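How to Get Ready for Your First Soccer Tryout as a Grown-Up

So you've decided to try out for a local team. Good for you! I came back to soccer after a very long gap (I won't tell you how long, but my old cleats had gone stiff as boards), and I made just about every mistake a person can make on the way. I play left back for Mahuika these days, mostly on the second team, and every February I get messages from people asking how to prepare. I've finally put my usual answer in one place.

Step 1: Start eight weeks out

If you can spare the time, give yourself 8 weeks. For the first couple of them, just get out and move. Walk a bit, jog a bit, walk again. Soccer is stop and start anyway, so you don't need to be able to run for an hour without a break. What you do need is to be able to sprint for a ball, turn, and then jog back into place without wanting to lie down in the grass. Once the jogging feels fine, add short sprints twice a week. I do mine between two lampposts on my street, which my neighbors have gotten used to.

Step 2: Make friends with the ball again

Find a wall. Pass against it with your right foot, then your left, then one touch each, and keep going until you're bored. Then keep going a little longer! Capucine Gautier, who coached me in my first season back, had us do 80 passes a day against the wall, 40 with each foot, and I grumbled about it the whole time. My left foot got a lot better, though, so I've stopped grumbling (mostly).

If you can talk a friend into joining you, even better. Take turns sending each other high balls and bringing them down with the thigh or the chest. That first touch is what goes rusty fastest, at least it did with me.

Step 3: Lay everything out the night before

Tryouts often start early. Mine was at 8 in the morning, and I spent twenty frantic minutes looking for a shin guard. Put it all out in the evening: cleats, long socks, shin guards, shorts, two shirts in different colors, a warm layer for standing around, water, and a banana or something like it. Pack the warm layer last so it's on top of the bag.

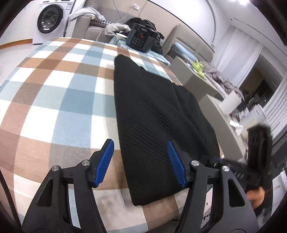 Folded flat and ready: black knit on the plaid blanket.

Check your cleats while you're at it. Knock off the old mud, look for loose studs, and put in fresh laces if the old ones are fraying. Please don't wear brand new cleats to a tryout. Rawan Hijazi did that the year she joined us and played the last half hour in her running shoes.

Step 4: On the day

Get there early, say hello to whoever has the clipboard, and tell them which position you'd like. It's fine to name 2. Warm up properly, starting slow, and save the hard shots for when your legs are loose.

Once you're playing, keep it simple. Pass to the person who is free. Call for the ball, and call people's names if you've caught them. Coaches notice who tracks back after losing it, and they notice who helps a teammate up, too. If you make a mess of something, get back into position and ask for the ball again.

Step 5: Afterward

Stretch, drink, eat something decent, and thank the coach before you go. You may hear that same evening or you may wait a couple of weeks. If the answer is no, ask whether there's a second team or an open practice you could come to. Jérémie Barbier got in that way, and he's now our first choice in goal.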